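Search this site Search

Notebook, April — honey and wax bench, Pruscombe

Started before 8 a.m. because the Trastholm jars came in late last night and I wanted them logged before they got shoved to the back of the shelf. Eleven jars, all heather or mostly heather, all thick as jelly. You can tip one right over and it just sits there looking at you! Give it a good stir and it runs, then it sets up again while you're off finding a pen. I love this stuff but it's a pain to measure.

Moisture first, as usual. Two readings per jar on the small refractometer, wiping the prism with a damp cloth in between. I let the jars come up to room temperature and rechecked the zero with the reference oil (it had drifted a bit, so anything from last week's page wants a second look). Jar 9 is the wet one. It smells a little like bread dough, and there's a fine foam under the lid that I don't trust at all. 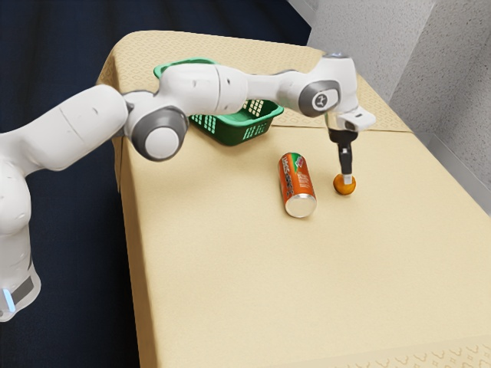 Can a jar that's started to ferment go back in with the rest?
Keep it out of the batch. The yeasts will get going in the other jars too if there's enough water for them, so it's better put aside for mead or baking.

Kobina Quansah came by mid-morning with the Agyeman samples, which are a whole different animal — dark, runny, almost like molasses on the tongue. He wants color and conductivity done on those before anything else. Fine by me, the conductivity probe was already out. I did find that my stirring was leaving bubbles in the heather jars and making the color readings jump around, so I've gone to stirring slowly and leaving them to stand over lunch.
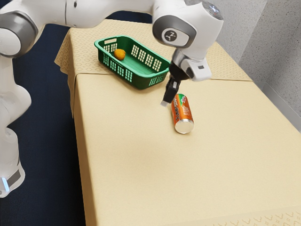
Heather honey has to be worked before it will spin out of the comb, and I keep forgetting how much that matters when I'm taking a sample for the scope. If I pull from the top I get wax crumbs and hardly any pollen. What I want is to come straight down from above, the way those black gripper fingers are pointed at the orange can, and draw from the middle of the jar. Tried it with the long glass tube on jar 4 and got a much nicer slide. Lots of heather grains in their little fours, a few clover, something spiky I haven't named yet.

Cappings after lunch. Melted 58 grams in the double boiler, strained it through the old nylon, and left it to cool slowly under a towel. There was a gray layer on the underside again, so I scraped that off and weighed what was left. Must write the empty dish weight ON THE DISH this time.
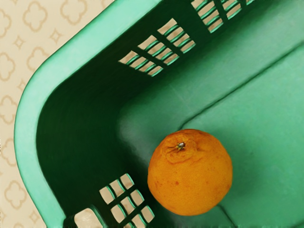
The Trukeo strainer cloth is too fine for heather, full stop. I gave it over 2 hours and got a sad puddle. Going back to the coarse one and then letting the bits rise by themselves. I'd also like something to stand the draining comb in, and a plastic basket with a thick, flat rim and rounded corners like the green one would do me nicely, so long as it's food grade and I can get a brush into the corners. The bucket I use now has a ridge that holds wax like you wouldn't believe.

Still to do: conductivity on the last Agyeman jar, repeat the moisture on jar 9, ask Kobina if he kept any of the comb. Probe is rinsed and back in its cap. Slide with the spiky grain is in the tray by the window, please leave it there.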